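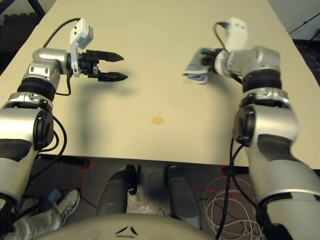
5th January
By Emanuel Pană

The crossing in front of the bakery in Pellport has no light and no sign. It has only the white stripes, and in November even the stripes were difficult to see, for the paint is old and the street becomes dark before people finish work. Murali Kurup was walking there with his bicycle, on foot, when a delivery van turned from Davamel Street and hit him. He was in the hospital for 25 days.

I met him in his apartment, where he moves slowly with two crutches. He makes tea himself and does not accept help.

"I remember the mirror of the van," he told me. "It was very near. After this I remember the ceiling of the ambulance, and a man who asked me many times what is my name."

He has a broken hip and a broken wrist. The doctors say that he will ride again, but they do not say when. Before the accident he rode each morning to Skarkport, where he repairs ship radios, and he came home by the same road along the harbor. Now a colleague takes him there by car twice a week, and he does the work that can be done sitting.

The driver stayed with him until the ambulance came. He told the police that the low sun was in his eyes and that a parked truck was hiding the crossing. He received a fine. Mr. Kurup says he is not angry with this man, who wrote him a letter. He is angry with the parked trucks.

I went to stand on the corner for one morning. Trucks stop there to bring goods to the Kravchuk furniture store, with two wheels on the sidewalk, and a person who wants to cross must first walk out past them to see the traffic. A mother with a stroller did it while I was watching. She pushed the stroller in front of her, and then she leaned forward to look.

The town has promised a lamp and new paint in spring. The people who live on the street asked also for a speed limit of 20 miles per hour, and for a loading place behind the store. To this they have received no answer. The town's traffic office told me by telephone that the question of the loading place is being studied together with the parking plan.

Mr. Kurup keeps the bicycle in the hallway. The front wheel is bent and the chain has come off. He has ordered a new wheel, and he wants to put it on himself when the wrist is strong enough.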